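Frequently Asked Questions

Drumar Storage & Packing
Last updated 17/05/2022

What do you do?
We pack household goods, store them, and bring them back when you want them. We do not drive long-distance moves ourselves. If you are leaving the state, we hand your load over to the carrier you have booked, at our dock.

How far ahead should I book?
Two weeks is enough for most of the year. In May and over the summer, call as soon as you have a closing date or a lease date. A change of date is free if we hear from you at least 2 business days before the crew is due.

What is the shortest time I can store?
30 days. After that you are billed by the day, so you will not pay for a full month you do not use. Customers who pay for 12 months up front get the last month at half price.

What sizes do you have?
We store in closed wooden vaults, not walk-in units. One vault holds the contents of a studio or a small one-bedroom apartment. If you have used a Hagedorn walk-in unit before, expect to need less floor space with us, as vaults are packed to the top.

Can I get to my things while they are in storage?
Yes, by appointment. We need one full business day to bring a vault down. The first visit is included. Later visits are charged at the dock rate on your quote.

Do you pack small items, or only furniture?
Both. You can have us pack the whole home, or only the rooms you choose. Kitchens and bathrooms take the longest.

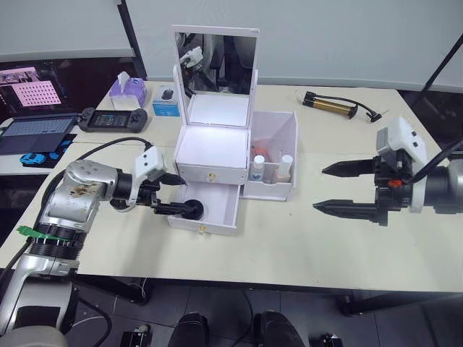
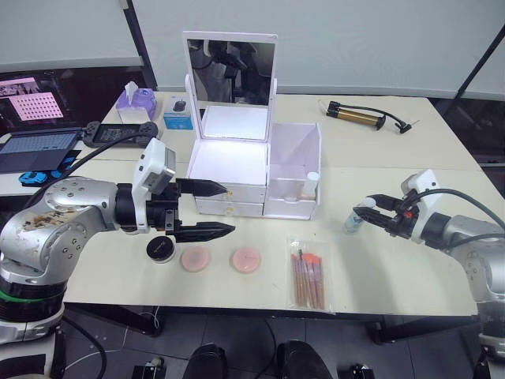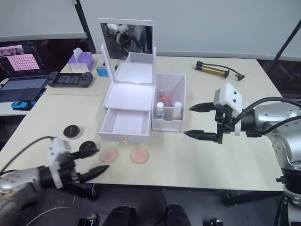 Small bottles and a tabletop. 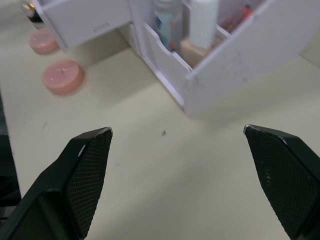
Liquids are the part of a bathroom that we ask you to sort before the crew comes. Anything open should be used up, thrown out, or taken in your own car. Sealed toiletries can go in a short local move but not into storage. A mirrored organizer like the white one with the gold knobs is packed empty, with the drawer taped shut with low-tack tape and a sheet of cardboard over the glass. Please take out powders and other makeup the night before and put them in a bag you keep with you.

What else can't go into storage?
Food, plants, paint, propane, batteries that are not inside a device, ammunition, and cash. We also ask you to keep passports, medication, and jewelry with you.

Which boxes do you use?
Flereo double-wall cartons for books and dishes, and Brunier wardrobe boxes for clothes on hangers. Both are included in a full packing job. If you pack yourself, we sell them at the front desk and take back unused flat cartons for a refund.

Are my things covered if something breaks?
Basic coverage is part of every contract and is based on weight. Full-value coverage costs extra. As an example, a 2,780-pound load is rated on that weight under the basic plan, whatever the items are worth. Boxes you packed yourself are covered only if the outside of the box is damaged.

How do I make a claim?
Write to Kaisu Sjöberg in the claims office within 30 days of delivery. Send photos of the item and the box, and keep the box until you hear back.

Who do I call for a quote?
Teemu Hakala handles all residential estimates, by phone or in your home. Have a list of your large pieces ready, and mention any stairs.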